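Living With an Underactive Thyroid: A Conversation at the Imley Clinic

The Imley clinic stands behind the market in Grustden, and its endocrinology room is on the second floor. I came there in February to ask one of the doctors about hypothyroidism, a condition which many people have and few people can explain. She asked me not to print her name, as she prefers that readers look at the advice and not at her.

We began with the gland itself. "It sits in the front of the neck and it makes hormones which decide how fast the body works," she said. "When it makes too little, everything becomes slow. The heart, the bowels, the thoughts, also the hair and the skin."

Her patients seldom come with this word in mind. They come because they are tired, or because they gained weight without eating more. One woman complained only that she wore a sweater in summer. "She had this for four years," the doctor told me. "Everyone at home thought it was her character."

I asked why it takes so long. She answered that each symptom alone is very ordinary. Tiredness can come from bad sleep, from low iron, from small children. A blood test for TSH, the hormone with which the brain gives orders to the thyroid, usually shows the problem. If TSH is high and the thyroid hormone itself is low, the diagnosis is quite clear. If only TSH is a little high, she often repeats the test after some weeks before she speaks about treatment.

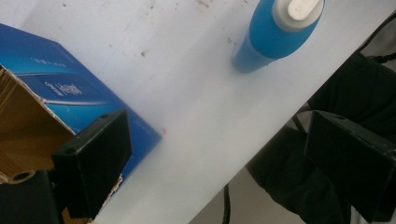

Pylypenko, who joined us at 10 in the morning, was more impatient on this point. In his opinion people wait too long between the first test and the second one, and many simply do not return. He would like every patient to leave with the next date already written on paper.

The doctor agreed with him, and then she spoke about the tablets. The usual medicine is levothyroxine, which replaces the hormone that is missing. It is taken once a day on an empty stomach, with water, and coffee should wait at least half an hour. Calcium and iron must be taken several hours apart from it. "People are very careful with the dose and then they swallow it together with their vitamins," she said.

Does one feel better at once? She shook her head. Some patients notice a change after two weeks, others need much longer, and the dose is normally checked again after six to eight weeks. Too much is also not good — the heart may beat fast, sleep becomes bad, and in older people the bones can suffer.

The clinic serves Grustden and also the villages on the Zudham side, and its register has 1531 patients with thyroid disease. I wanted to know what they ask most often. "If they must take it for life," she said. "In most cases yes, and I say it on the first day."

The second question is about food. She does not recommend iodine supplements without a test, and she has little patience for special diets from the internet. Women who plan a pregnancy, or who are already pregnant, should tell their doctor early, because the dose often has to be raised.

Before I left, I asked what she would say to a reader who recognizes himself in this text. "He should go and ask for the blood test," she replied. "And if the result is normal, he should still ask why he is tired."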